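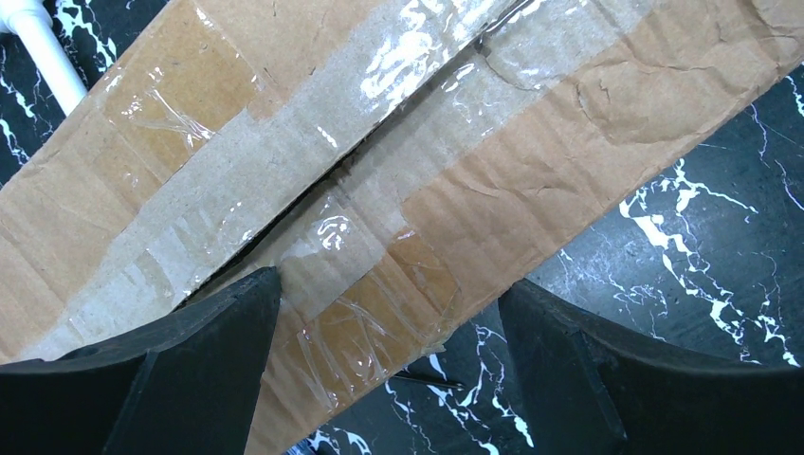
Why do new episodes of our founder podcast show up in the Vorkley member library with no sound?

The library page is reading the old audio address of the show. When the podcast moved to Clendico, each new episode received a new address, and the library kept the pattern of the old one. The title, the guest name and the notes come from a different source, so these still look correct.

Ticket status: Solved
Opened by: Pei-shan Su, Katona fellowship program
Handled by: Yen-ting Liao, Vorkley support
Product: Member library, podcast block

Original message from Pei-shan Su

Hello support team,

I am responsible for the podcast of the Katona fellowship, where our graduated founders talk about how they built their companies. We have 12 episodes in this season. The first ones play well in the member library. The last 3 do not play. The player opens, the time stays at 0:00, and after a moment the button returns to the play symbol. There is no error message.

I tried it in two browsers on my laptop and in the Avo app on my phone, and the result is the same everywhere. If I open the episodes directly on Clendico, I can hear them without any problem.

We have a new group of founders starting on Thursday and the welcome letter asks them to listen to the latest episode, the one about buying out a business partner. I would be very thankful if it could work before then.

Reply from Yen-ting Liao

Hello Pei-shan,

Thank you for the clear message. I could see the same behavior on my side. May I ask you two things?

Did you change the hosting of the show during this season? And in your library settings, under Podcast block, which address do you see in the field Feed source?

Please do not delete the episodes from the library for now. If you delete them, the comments from the members are deleted too.

Reply from Pei-shan Su

Yes, we moved to Clendico in May, after episode nine. I did not know that the library must be informed about it. In the field Feed source I still see the address of the old host. I tried to replace it with the new one, but the Save button stays gray.
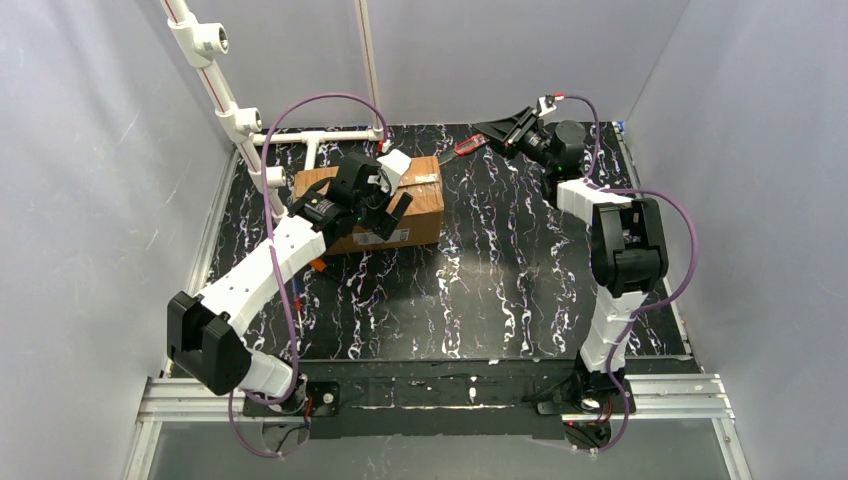
What we changed

1. The Save button was gray because the block was locked by the option "Keep episode order." Go to Podcast block, open Advanced, and turn this option off.

2. Paste the Clendico feed address into Feed source. Copy it from the page Distribution in Clendico. The address of the public show page looks similar but will not be accepted.

3. Press Save, then Refresh episodes. The refresh of your library needed 6 minutes. Leave the page open during this time.

4. Turn "Keep episode order" on again.

5. In the Avo app, sign out and sign in one time. The app stores the old address until the next sign-in.

Last message from Pei-shan Su

I did all the steps and the last episodes are playing now, in the browser and in the app also. The comments are still there. One small thing remains: the partner buyout episode shows the cover picture of last season. It is not urgent for us, and I will open a separate ticket for it.

Note from Yen-ting Liao

Closing this one. For the cover picture, please mention this ticket in the new one, so that my colleagues can see the feed was already changed.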